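Ticket 2856 – Dustpan leaves a line of grit at the front lip
Status: Solved
Opened by: Aiman Goh
Handled by: Lingyun Bai, Estska Home Help

Aiman Goh wrote:
Hi all! I love this little dustpan, I really do, but every time I sweep up I get a thin line of grit along the front that won't go in. I pull the pan back, sweep again, and there's the line again, just shorter. Mostly dry rice and crumbs. I use it in the hall and the spare room, both with short carpet. Is there a trick to it?

Lingyun Bai replied:
Great question, and yes, there are a few things to try! First, which broom are you using with it? And does the front lip sit flat if you put the pan on a table?

Aiman Goh wrote:
The Ulolitz hand brush, the stiff one. On the table it nearly sits flat – I can slide a sheet of paper under one bit in the middle.

Lingyun Bai replied:
OK, that helps a lot. Try this:
1. Run warm water over the lip for a minute, then lay the pan face up on the counter with a heavy book on the floor of it. Leave it overnight.
2. On carpet, raise the handle a little so the lip presses down into the pile.
3. Use short strokes, and swap to a softer brush for the last bit.

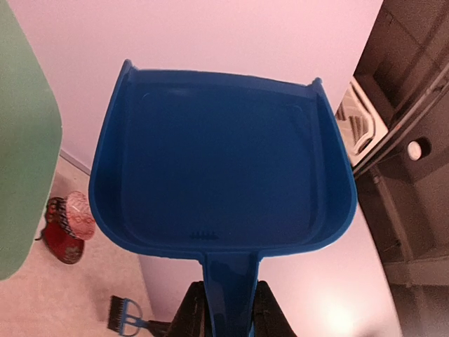
Atville, 18 June 2026
Photo added by Aiman Goh. The blue one, with the lip at the top. It has a slight wave to it even in the picture, so I guess that's where the grit sneaks under. Book goes on tonight!

Lingyun Bai replied:
Perfect, thank you! I can see the wave. Let me know how the book does.

Aiman Goh wrote:
So much better! The paper won't slide under now, and with the handle up I got the whole hall in one go. Please close this one – and thanks, I'm weirdly happy about it.

Closed by Lingyun Bai. Linked to help note 631, Flattening a plastic lip.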